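Ticket: Walking food tour, wrong meeting point and missing dietary note
Category: Bookings and tours
Product: Plerwood Old Quarter Evening Tasting Walk
Status: Solved
Opened by: Iman Shehata
Handled by: Anastasia Konstantinidis, Sarnlow Traveler Support

Iman Shehata wrote:

Hello. I booked the evening tasting walk in Plerwood for four persons, in March. I have two problems and I will describe them separately, so they do not become mixed.

First problem. My confirmation email says that the group meets at the fountain behind the covered market at 5:30 pm. When I open the same booking in the Sarnlow app, it says the meeting point is the tram stop at Noltotura, at 6:00 pm. On the map these are two different places, with 11 minutes of walking between them. I don't know which one I should believe.

Second problem. When I made the booking I wrote in the notes field that my mother does not eat pork and that my son is allergic to walnuts. In the confirmation email the notes are there. In the app the notes field is empty. The tour has a stop for cured meats and another stop for walnut cake, so this is important for us. Please tell me if the guide has received the notes or not.

What I already tried: I logged out and logged in again. I deleted the app and installed it again. I opened the booking in the browser on my laptop, and there I see the same as in the app (tram stop, 6:00 pm, no notes). My booking number ends with 73.

Thank you in advance.

Anastasia Konstantinidis replied:

Dear Iman,

Thank you for the clear message, it is a big help to have the two questions apart. I can see your booking. Before I change anything I would like to ask you three things:

1. Did you at any moment press "Move to another departure" in the app, even if you went back after?
2. Is the price in the app the same as in the email?
3. In the app, which language is shown for the tour?

Please do not cancel and book again for now. The evening walk takes a maximum of 11 guests and your departure is almost full, so you could lose your places.

Iman Shehata wrote:

Good evening Anastasia. My answers:

1. Yes, I think so. I wanted to see if there was an earlier departure because my mother gets tired in the evening. I looked at the list and then I used the back arrow. I did not confirm anything.
2. Same price.
3. In the email it is English. In the app it is "English / Basque". I did not choose this, but we would not mind it.

Anastasia Konstantinidis replied:

Dear Iman,

Now I understand what happened. There are two evening walks in Plerwood with nearly the same name. The one you booked begins at the fountain at 5:30 pm and visits the market, the cider house and the bakery. The other one begins at Noltotura at 6:00 pm, has a bilingual guide and goes along the river first. When you looked at the other departures, the system put a temporary hold for you on the second walk. This hold should disappear after 32 minutes. In your case it stayed, and the app and the website were showing you the hold and not your real booking. The hold has no notes, and for this reason the field was empty.

Your real booking is correct: fountain behind the covered market, 5:30 pm, four guests, English.

I have removed the hold from my side. Could you please do the following steps in this order:

1. Close the app completely.
2. Open it again and go to My Trips.
3. Pull the list down with your finger until it refreshes.
4. Open the Plerwood walk and check the time, the place and the notes.
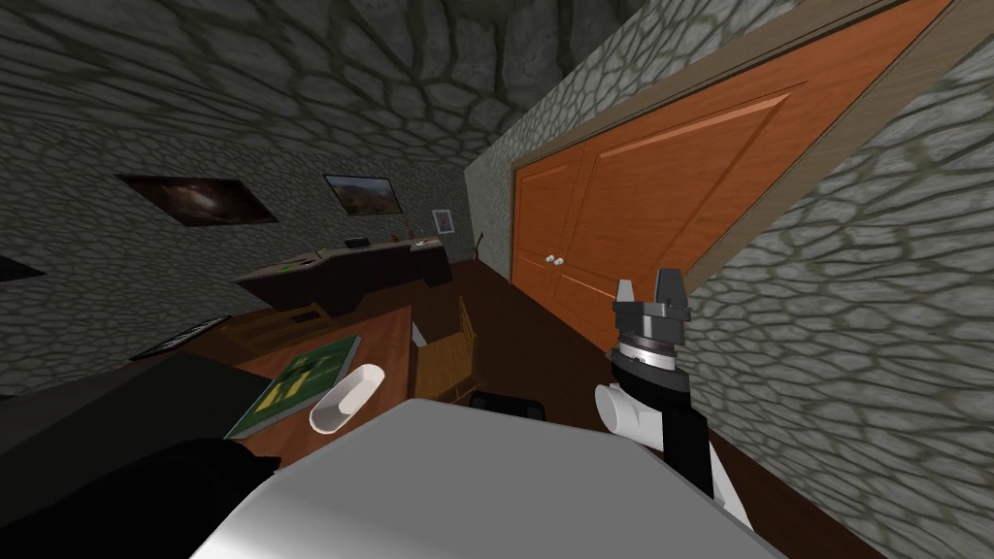 Stone walls and an orange door.

Iman Shehata wrote:

I did the four steps. The time and the place are now right, thank you. The notes are still empty. On the laptop it is the same: fountain, 5:30 pm, no notes.

I also want to ask if the walk has many stairs. The page says "easy", but for my mother easy is a different thing than for me.

Anastasia Konstantinidis replied:

Dear Iman,

The notes are stored in our booking system, I have them in front of me. They are not shown in the app because the operator has a different field, called "Dietary", and the text from "Notes" is not copied there when the booking was made on the old form. I have copied it by hand. It now says: "One adult: no pork. One child: walnut allergy." Please tell me if you wish to change a word.

I did not want to depend only on the field, so I also called the guide. His name is Filip. He gave me this information:

At the cider house the standard plate is chorizo and cheese. For your mother they will bring grilled peppers, tortilla and sheep cheese on a separate plate.

At the bakery the walnut cake is cut on the same counter as the other pastries. Filip recommends that your son does not eat anything from this counter. He will buy rice pudding at the dairy shop next door, where it is sold in closed jars. Please check the label yourself before your son eats it, and carry his medicine with you.

About the stairs: there is one staircase, between the market and the upper street, and it has over 100 steps if you count the whole way to the church. The group takes only the lower part, 32 steps, with a handrail. For guests who prefer it, there is a ramp on the side of the post office. It is longer, but Filip waits at the top.

Iman Shehata wrote:

Now I can see the dietary text in the app, and the words are correct. Please do not change them. We will take the ramp with my mother.

One small question more, and then you can close the ticket. Is it polite to leave a tip at the cider house, or is it included? I read two different things.

Anastasia Konstantinidis replied:

Dear Iman,

All tastings and the service are included. Some guests leave a few coins at the cider house, but it is not expected. If you order an extra glass, you pay it at the bar before you leave.

I will report the problem with the hold to our technical team, together with the note that did not copy. I am marking this ticket as solved. If you answer here within 11 days, it will open again by itself and come to me.

Internal summary added at closing:

Cause 1: hold from "Move to another departure" did not expire and covered the confirmed booking in app and web. Removed by hand.
Cause 2: notes from old booking form not copied to Dietary field. Copied by hand, confirmed by guest.
Follow-up: ask the operator to rename one of the two Plerwood evening walks. Check other March bookings made on the old form for lost dietary notes.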